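Trornau G2 Parallel Gripper, Wrist Camera Version

Sold by Bastmont. Stock code 1619. Made to order, shipped in pairs or singly.

The G2 is a two-finger electric gripper for light arms working at table height. We sell it mostly to people who are replacing a suction cup or a three-finger hand and want something easier to line up by camera. The wrist camera version has the camera built into the gripper body, so both fingers stay in view.

Head view and wrist view during table trials:
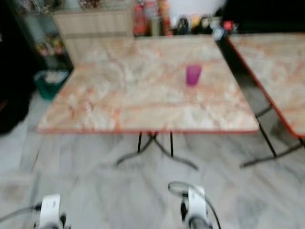
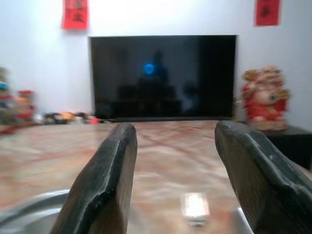
What is in the package

Gripper body with wrist camera fitted
Two fingers, dark finish, beveled tips
Mounting plate and four screws
Power and data cable, 700 mm
Hex key
Printed quick start sheet (the full manual is a download)

The controller is sold separately. If you already own a Stimia controller you can keep it, but read the section on firmware first.

Specifications

Maximum payload, friction grip: 932 g
Finger force: adjustable in 20 steps
Finger travel: both fingers move together, no independent motion
Camera: color, fixed focus, rolling shutter
Mount: four-hole plate, adapter available for older Trornau arms
Use: indoor only, not sealed against liquids

How we tested it

We try every gripper we list in ordinary rooms on ordinary furniture, in addition to the bench. For the G2, Oranuch Ongart ran the arms and Amnuay Luangrath logged the results. The work was done in August on folding tables with a marble-patterned top, using two grippers and the stock fingers.

The comparison was against the older G1 and one three-finger hand from our own range. The same tasks were given to all three: pick up a small plastic cup, move it, set it down upright, and lift a metal bowl by the rim.

Cup: The G2 and the three-finger hand both managed this well. The G1 squeezed too hard at its lowest setting and bent the cup. On the G2, use step 3 or 4 for thin plastic.

Bowl by the rim: The G2 was the best of the three. The bevel on the finger tip lets one finger go under the lip without pushing the bowl away. The three-finger hand needed a second try most of the time.

Flat items: Weak on all three. A card lying flat on a smooth table is hard for the stock fingers. If this is most of your work, order the thin tip set.

Notes on the camera

The rolling shutter smears when the arm moves fast. The fingers stay sharp enough to use as a reference, but the background and the tabletop do not. Larysa Vakulenko, who wrote our setup guide, recommends a short pause before any frame you plan to measure from. A glossy tabletop also gives bright spots that can hide a small white object. Turning down the exposure by one step helped more than moving the lamp.

Large dark screens act as mirrors. If your software looks for moving shapes, cover the screen or mask that part of the view.

Cable routing

The cable leaves the side of the body. Leave a loop at the wrist big enough for full rotation, and clip it on the forearm. Do not tape it to the fingers. On a two-arm setup, run the cables to the outside so they do not meet in the middle.

Firmware

Controllers on old firmware will open and close the G2 but will not report finger position. Update before first use. The update takes a few minutes and the gripper must be empty while it runs.

Finger wear

The dark finish scuffs at the edges with use. This does not affect grip. Replace fingers when the tip is chipped deeply enough to catch a fingernail. Spare fingers are sold in pairs and take two screws each.

Parts and accessories

Spare fingers, stock shape, pair
Thin tip set for cards and flat parts
Soft pads, self-adhesive
Adapter plate for older Trornau arms
Extension cable

Ordering and returns

Orders go through Dalal Awad at the Rungrueang office. Please give the model of your arm and the controller firmware version when you write. Unused grippers can be returned in the original box. Fingers and pads that have been fitted cannot be returned.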